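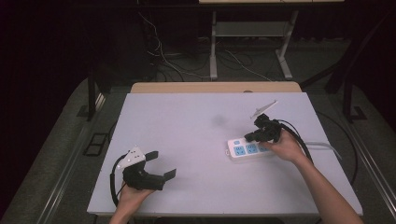 4 minutes read

A rental kit should be judged on the dull jobs. I have had the Cedia hand gripper kit since June, on the monthly plan, and I think it is worth the money for a small shop with one condition, which I will get to.

The kit is two hand-held grippers, their cables and a license for the recording software. You hold one in each hand, do a task at a table, and the software turns your motions into something a robot arm can be trained on. Cedia's sales pages lean on folding shirts and pouring coffee. My customers want things plugged in, switched on and put back where they were. A power strip is a better test than a shirt. It is hard, it has small parts, and if you come in at a bad angle you know right away.

On that kind of work the kit does well. Yesenia Cuadros and I recorded 1,983 takes between us, and the software threw out 41 of them for lost tracking. I had expected far worse. The grip feels natural after a morning. Yesenia has smaller hands than I do and had no trouble with the reach, though she did switch sides more often to rest her wrist.

The cables are the weak point. They are stiff and they want to go somewhere, and on a small table that means over the side or across your work. Evutov sells a wireless pair that solves this, but the batteries gave us 34 minutes in our trial and then we sat and waited. I would take the cable. I would also like Cedia to sell a softer one, and they have told me twice that they are looking into it.

Now the condition. The base plan covers 1,000 takes a month. Go past that and the price per take nearly doubles. For a shop recording one task, the base plan is fine. For two or three tasks it is a bad deal, and the sales page puts the overage rate in a table at the bottom that I missed the first time. Brzozowska charges more up front and has no cap at all. If you expect to record every day, do the math on both before you sign.

Some people in my line of work say kits like these should be bought outright and never rented. I don't agree. The hardware is changing too fast, and the Ito set we bought two years ago is in a drawer – the software for it stopped being updated last winter. I would sooner pay by the month and send the thing back.

We have renewed through the fall, on the base plan, for one task only.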